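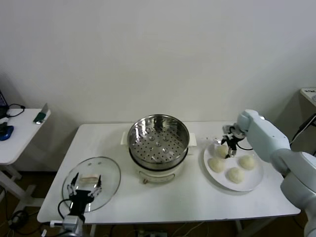

Diary of the Residence, 21 Sep 2018

The morning was given over to the boiler survey. Mr. Strebel went through the east wing with the contractor from Vakside and reported that 37 radiators require new valves before the heating season. The valves have been ordered. Residents on the second floor will be asked to clear the space beneath their windows by the first week of October.

Breakfast was served at the usual hour. Mrs. Hollenstein has asked that the steamed buns remain on the menu through the autumn, and the kitchen has agreed. A steamer pot with its glass lid and a plate of four buns were set out on the white table. The buns are to be offered plain, with preserves on the side for those who wish them.

At eleven the Director received Ottilie Thaler of the Kimilton Foundation to discuss the library bequest. The collection includes a household ledger begun in 1741, with entries in at least two hands. Ms. Thaler wishes it to be kept under glass. The Director prefers that it be copied first, so that residents may read it. The question was left open, and Ms. Thaler will write.

Andri Eberhard has completed his trial period and is confirmed in his post at the front desk. His hours are unchanged.

The afternoon reading in the west lounge drew 44 listeners, a good attendance for a rainy day. Ursina Kälin read two chapters of the Þórarinsdóttir novel and was asked to continue next time. Several residents at the back could not hear well. The microphone should be tested beforehand, and the door to the corridor kept closed.

The Jalliter account remains unpaid for the third month. A further letter was sent this evening over the Director's signature.

Rain continued after supper. The gutter above the side entrance is leaking again, and a bucket has been placed there for the night.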